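Clutstead Residents' Newsletter
14th January

Water meter replacement: what to expect

The second stage of the meter replacement work begins this month on the east side of Clutstead. The first stage covered Totdale Road and the streets off it, and finished in December. In all, 861 homes will get a new meter before the work is done.

The contractor is Hutapea, the same firm that relined the main under the park. Their crews wear green vests and carry a photo card. If someone comes to your door about the meter and can't show a card, ask them to wait outside and call the water office.

You will get a letter with a two-hour time slot. An adult has to be home if your meter is inside the house, which is the case for most of the older homes near the rail line. If your meter is in a box by the sidewalk, you don't need to be there, but please move any car or trash can that blocks the lid.

The change itself takes around 30 minutes. Your water will be off for most of that time. Fill a kettle or a pitcher first if you think you'll need it. Dishwashers and washing machines should not be running when the crew arrives.

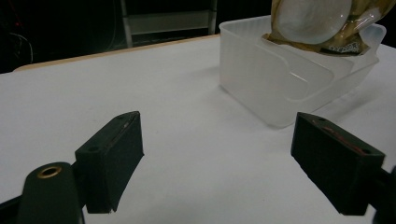 After the new meter is in, run the cold tap in the kitchen until the water looks clear. It may spit a little at first. Leave the hot tap alone until the cold one runs smoothly. If the water is still cloudy the next morning, call the office and they will send someone out to flush the line.

The new meters are made by Rotar and send their readings by radio, so the yearly visit from the meter reader will stop. The display shows total use in gallons. It goes dark to save the battery and comes back on when you lift the cover. The crew will write down the last reading on your old meter and leave you a copy. Keep it with your bills, as the next one will be split between the old meter and the new one.

Several people on Totdale Road asked about the pipe on either side of the meter. The city pays for the meter and the two fittings that hold it. Anything past the second fitting belongs to the homeowner. In the first stage, 33 homes had a shutoff valve that would not close, and those visits had to be put off until a plumber had been. If you know where your valve is, try turning it now. Don't force it if it sticks. Tell the office and they will note it on your file.

There is no charge for the new meter, and the rate per gallon stays the same this year. Bills will come every two months as before.

To change your time slot, call the water office at least a day ahead or stop by the front desk at the town hall annex. Slots early in the morning fill up first. Renters can book for themselves and don't need a note from the landlord.

The west side is planned for spring. Letters for those streets have not gone out yet.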